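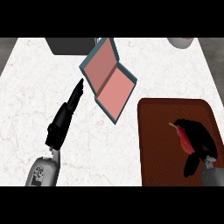 The last one blew over twice in its first winter, a customer in Pekville wrote, so would this one stay up on an open driveway? It should, provided the base is filled to the line and the hoop is put away or laid down in a gale. We have answered that question and the other common ones further down the page.

Naltico 86 Portable Basketball Hoop

In stock at Sikder Sports. Delivery or collection from the Barngate shop.

The Naltico 86 is a free-standing hoop for driveways, yards and small club halls. It takes its name from the base, which holds 86 litres of water or dry sand. The post is steel, in three sections, and the backboard can be set at six heights, from a low setting for primary-age children up to full regulation height for adults.

The backboard is 800 mm wide. That is smaller than a match board and players used to a full-size one will notice it on bank shots from the side. For shooting practice, lay-ups and games between two or three people it is a sensible size, and it keeps the weight at the top of the post down.

The ring is full size and takes any standard ball. It is fixed, with no spring, and is not suitable for dunking. Damage from hanging on the ring is not covered by the guarantee.

Specification

Base capacity: 86 litres
Backboard width: 800 mm
Backboard material: clear polycarbonate
Height settings: 6
Post: powder-coated steel, three sections
Ring: solid steel, full size
Net: white nylon, all-weather
Wheels: 2, at the front of the base
Guarantee: 4 years on post and ring, one year on net and wheels

Assembly

Allow an afternoon. Two adults are needed for the stage where the backboard is lifted on to the post. The spanners in the box will do the job but a socket set is quicker. Tighten the bolts on the post by hand first, stand the hoop up, check it is straight and then tighten them fully.

Put the base where you want it before filling. Once full it can be tipped on to its wheels and moved a short distance over flat ground, but it is heavy and should not be moved by children. Do not try to take it up a kerb.

Common questions

Water or sand?
Sand is heavier and does not freeze. Water is easier to empty if you want to store the hoop. If you use water outdoors over the winter, add a non-toxic antifreeze and check the level again in February. A slow leak at the cap is nearly always a missing washer.

Can it be used on grass?
Yes, on firm and level grass. Soft ground lets the base settle to one side.

How is the height changed?
With the handle at the back of the post. Support the board with the other hand while the pin is out. Never adjust it with someone standing underneath.

Will it mark a hall floor?
The base is smooth plastic, but grit gets trapped under it. Lay a rubber mat first. Mats are sold separately.

Are spares available?
Nets, caps, washers, wheels and height pins are kept at Barngate. Rings and backboards are ordered in from Naltico and take around four weeks.

Returns

Unused hoops can be returned in the original box. We cannot take back a base that has been filled.

Page last updated 22/12/2021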